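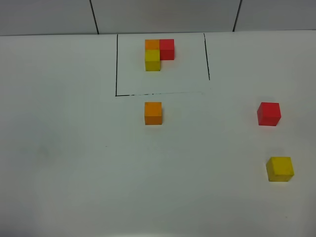
Buscar en los proyectos Buscar

Ornura - datos de cubos del club de robótica

Versión de mayo. Mantiene: Hülya Saraç. Tutor: Gumaro Bañuelos.

Este conjunto contiene las grabaciones que hicimos los estudiantes del club para la prueba de ordenar cubos. La mesa es blanca y la zona de destino está dibujada con marcador negro, junto a la pared. Los cubos son de color naranja, rojo y amarillo.

Son 300 episodios, con una duración media de roughly 40 segundos.
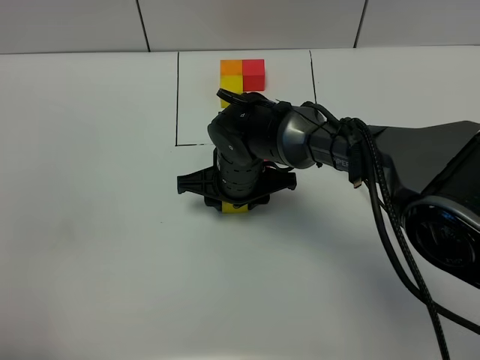
La tarea se escribe en el campo "instruccion" con una frase corta, por ejemplo "lleva el cubo amarillo a la zona". Tamer Dabbas escribió las frases en español y Laurier Arsenault las tradujo al francés. Si las dos versiones no coinciden, vale la española.

Vistas

Cada episodio tiene una vista fija de la mesa y otra de muñeca. Los archivos de las dos empiezan en el mismo instante, pero la de muñeca puede terminar un poco antes - conviene cortar por la más corta. 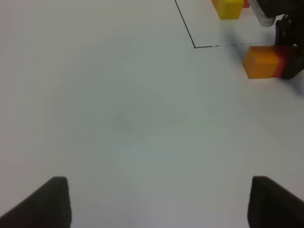 Vista de muñeca, con la otra pinza y el bloque naranja a la derecha.

Problemas conocidos

- En 11 episodios falta el estado de la pinza. Están en la lista "incompletos.txt".
- La línea de la zona está gastada en algunas partes. No la recomendamos para calibrar.
- El rojo y el naranja se confunden si se baja mucho la resolución.

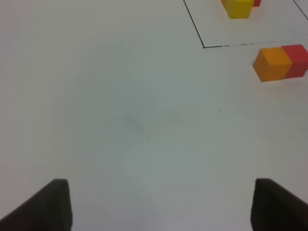
Para la división de prueba reservamos 100 episodios, elegidos al azar. Pedimos no entrenar con ellos si quieren comparar sus resultados con los nuestros.

Las correcciones se envían a Hülya, con el número del episodio.

Compartido 11 veces - 0 comentarios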